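Speaker notes – "A square that is easy to sweep"
Evening for neighbors and shop owners, Saturday, November 19, 2022
Civar office for public space, ground floor room

Start with the greeting, not too long. Say that I will speak for 23 minutes and that questions are welcome in between. I prefer this, because at the end people want their coats.

First point: what I do. I look after paved places for Civar. I do not design them. I come after the designer, when the square is open and people already have opinions. In this talk I want to speak about the ground, since the ground is what we all pay for and what we look at least.

Ask the room: who walked over Jeken Square today? Wait for hands. Then ask: who remembers what color the paving is? Wait again. Do not make fun of the answers.

Second point: the big slabs. We have large concrete slabs in light gray on most of the square. People ask me why so large. A large slab has fewer joints, and in the joints is where the weeds and the cigarette ends stay. For the sweeping machine it is good. For a wheelchair or a suitcase it is also good, you do not feel a bump every half step. The bad side is the repair. If one slab breaks, two people cannot lift it by hand, we must order the small crane from Zodunetti, and this means a wait. In July we had one broken slab near the bakery and it was fenced for 13 days. I received many messages about this fence. (Pause here. Somebody in the room probably wrote one of them.)

Mention also the glare. Light gray is friendly in winter. In summer at noon it is hard for the eyes, and older people told us they go along the edge for this reason. We do not have a perfect answer. A darker slab is hotter. I say this openly.

Third point: the edge between two surfaces. On the raised part we have a different material, reddish, with a look of brick, and in front of it a low curb of concrete. I like this edge very much and I want to explain why. When the gray ground changes to red ground, your foot and your eye get the same message, that you come to another part. It needs no sign. The corner of the curb is straight and sharp, and this I like less. Sharp corners chip. If we do it again I would ask for a small rounding, maybe as wide as a thumb.

Say something about the height. It is low enough that children treat it as a bench and high enough that a person who looks at the phone can trip. We got two reports of falls last year. Both persons were fine. We discussed a painted line, and for the moment we wait, because paint on a curb looks tired after one winter. 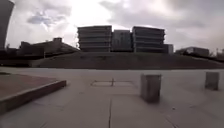

Kravchuk wrote to us after the first public meeting: please no more blocks, the delivery vans have to make a turn like a ship, and in the evening with rain I do not see the gray block on the gray ground. I read this letter aloud because it is a fair letter and it has two different complaints in it. I want to answer them one after the other.

The vans first. The concrete blocks stand to the right side so that cars do not shorten their way over the square. Before we had them, drivers did exactly this, mostly in the morning. So the blocks stay. But the distance between them can be discussed. A block of this type is not fixed deep in the ground, it stands by its own weight, and we can move it in one morning. We tried another position with chalk and a borrowed van, and the van needed two turns less. I will bring the drawing to the next meeting.

Now the second complaint, gray on gray. Here I must agree. In good daylight the top of a block is lighter than its front, and this helps the eye to understand that it has a height. At dusk this difference goes away. The offer from the supplier is a reflecting band for 21 euros per block, without the work. It is not beautiful. I would like to hear from the room if beautiful is so important in this place. Let them talk, five minutes maximum.

Fourth point: the small post in the flat panel. There is a long rectangle set into the paving, level with the slabs, and in its middle stands one thin dark post, not tall. I get more questions about this post than about anything else in my work. My suggestion for it is simple, we should make it easier to notice. A thin thing that is low is harder to see than a big block. Options are a light-colored cap or a taller sleeve. A ring in the paving around it would also be possible, but it is more expensive.

If somebody asks about trees: the slabs are the problem, and the pipes under them. I have a separate sheet with me. Do not begin this topic without the sheet.

Fifth point: the joints. Keep this short, it is my favorite subject and I know that it is not everybody's. Some joints on the square are thin and faint, and some are darker and you can follow them over a long way. The dark long ones get my attention in spring. I walk along them after the frost with a flat key and test if the edge is loose. For the whole square I have around 200 meters of such line to walk. It takes one morning and it is the cheapest maintenance that we do.

What I want from the people tonight:
– say yes or no to the reflecting band
– tell me which hours the deliveries really come, and not which hours are on the sign
– if you see a loose edge, write to us with the name of the nearest shop, a house number alone is difficult to find on a square

The form is on the table by the door, please write in capital letters.

For me: bring the sample of the red surface, people like to hold something in the hand. It is heavy, so put it in the backpack and not in the paper bag like last time. Ask Zodunetti before the talk if the crane price is still valid. Switch off the projector fan, or speak louder than it.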